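4. Findings from the Interviews

4.1 How parents describe the first account

The families in our study opened the first account for a child at very different ages, but the reasons they gave were close to each other. Most parents spoke about a habit they wanted to pass on, and only a few spoke about interest. When we asked which account they had compared it with, many of them had compared nothing. They went to the branch where their own salary was paid and took the product that was offered there. This agrees with the view of Kiss in the earlier part of the project, that the choice of a children's account is in practice a choice of the parent's bank.

We interviewed 31 households in two towns, Molora and Kastell. In 17 of them the child already had an account at the time of the first interview. The other households kept the child's money at home, in a jar, an envelope or a tin, and in one case in the mother's own account under a separate line in a notebook. We call this last form "shadow saving", following the term used by the mother herself. It was the form which caused the most arguments inside the family, as the child could not see the money and had to trust the word of the parent.

4.2 The passbook and the phone

Kastell still has a branch which prints passbooks. In Molora the last printer was taken out of service before our fieldwork, and statements are seen only in the mobile application. This difference was not planned in the design of the study, but it became important in the analysis.

Children in Kastell described their balance with the help of the book. They remembered on which page a large deposit was written and who was with them at the counter. One girl kept the book under her school atlas and took it out on Sunday to read the numbers to her grandfather. Children in Molora described the balance as something that a parent shows. The application was installed on the phone of the parent, and the child had to ask. Several children said that they asked less often after the first months. Parents explained this as a loss of interest. The children explained it differently: they did not like to interrupt, or they were afraid that the question would sound like a wish to spend.

We do not want to say that paper is better. Parents in Molora deposited more regularly, as a standing order was easy to set in the application, and several of them had forgotten that it was running. In Kastell the deposits followed birthdays, name days and the end of the school year. A child who sees a book with few entries may learn patience, or may learn that saving is for holidays. Our material cannot decide between these two readings.

4.3 Withdrawals

The rules for withdrawals were poorly understood in both towns. The account studied here allows 4 withdrawals in a year without a loss of interest, and the signature of one parent is enough. Only a small part of the parents could state this rule correctly. The more common belief was that the money is locked until the child becomes an adult. Some parents told this to the child on purpose, even when they knew that it was not true.

We found this protective untruth in both towns and at all income levels. It worked as long as the child did not visit the branch. In 2 households the child heard the correct rule from a bank employee, and both families remembered the moment clearly. One father said that his son "looked at me as at a stranger, then he asked for a bicycle." The son received the bicycle, and half of the price came from the account. After this the deposits continued, with the difference that the son wanted to be present each time.

Vija Laur, who coded the interviews from Kastell, suggested that withdrawals should be read as a part of learning to save and should not be counted as its failure. We adopted this position in the coding scheme. A withdrawal was marked as "shared" when the child took part in the decision, and as "silent" when the parent took the money alone. Silent withdrawals were usually made for household needs, such as heating or a repair of the car, and the parents intended to return the money. The return was seldom complete. Parents spoke about it with shame, most often near the end of the interview, after the recorder was already switched off. In such cases we asked again for permission before we wrote a note.

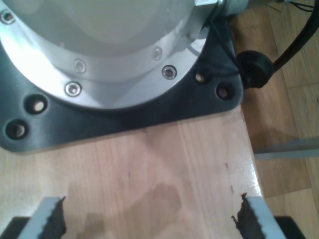
Figure 3. Base of a robot arm with socket-head screws in the metal flange.

The role of the school was smaller than we expected. Both towns take part in the Flillelier program, in which a bank employee visits the class and gives a lesson on money. Children remembered the visit and the pencil they received. They rarely connected the lesson with their own account. When we asked what the visitor had said about interest, the usual answer was that the bank "adds something." One boy believed that the added money was taken from the accounts of children who did not save, and he found this fair.

4.4 The moment of transfer

At the age set by the bank, the children's account is changed into a youth account with a card. The parents receive a letter, and if they do not answer, the change is made automatically. For many families this letter was the first communication from the bank which named the child as the customer. Some parents put it aside. Others made a small ceremony of it, and went to the branch together.

Yuen, the product which follows the children's account in both towns, has a lower interest rate and no limit on withdrawals. Older siblings had already passed through this change, and their stories shaped the expectations of the younger ones more than any brochure. In one household the older sister had spent the full balance during the first summer. The younger brother asked that his own letter should be left unanswered, as he thought that then the account would stay as it was. His parents did not know about the automatic change either, and they promised it to him.

The families with a passbook met one more difficulty. The book is cancelled at the transfer with a stamp on the last page, and the branch in Kastell keeps it unless the customer asks for it. The parents who knew this asked for the book back, and the others were sorry afterwards. We return to the meaning of the cancelled book in Section 5, together with the question of who is considered the owner of the savings before the transfer.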